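The Boros Reunion Show, Three Months Later
Sep 7, 2020

I finally watched the Boros reunion special all the way through. It went up in May and I kept putting it off, mostly because everyone I follow had already told me which song they cried at.

For anyone who missed them, Boros had one big record, Runanora, and then a lot of years of magazine stories about who wasn't speaking to whom. I saw them once, at the old theater in Cisdale. My ticket stub says seat 113. The singer wore a silver coat and left before the encore, and the rest of the band played it without her. The next morning the local paper ran more about the coat than the music.

The special was filmed with no audience at a house in Kurnolmont. They play seven songs and talk in between. The talking is better than I expected. The drummer and the singer sit on the same couch for most of it, and at one point she fixes his collar while he is answering a question about the lawsuit. The gossip accounts made a whole week out of that. I think it was a crooked collar.

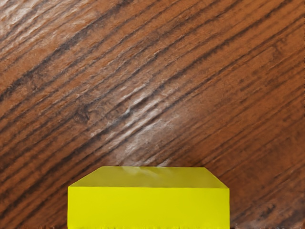
The part I keep going back to is the fourth song, which they had never played live. She forgets the second verse and laughs, and the guitar player feeds her the line. They left it in. The old Boros would have done another take and then had a fight about it.

I also read the comments, which I should know better than to do. There were 3974 of them when I looked. A lot of people want to know if she is dating the producer. A fair number are upset about her hair. One person wrote a long and useful post listing which guitars were used on which songs, and it had two likes.

There is talk of a real tour when touring is possible again. The fan club says more than 1506 people have put their names down for a Cisdale date, and the theater hasn't even said it will reopen. I added mine last night. I would take the same seat if they still have it, although there was a pole on the left side and I missed most of the keyboard player.

The special is still up on their site. The sound is low for the first couple of minutes, so turn it up and then be ready to turn it back down.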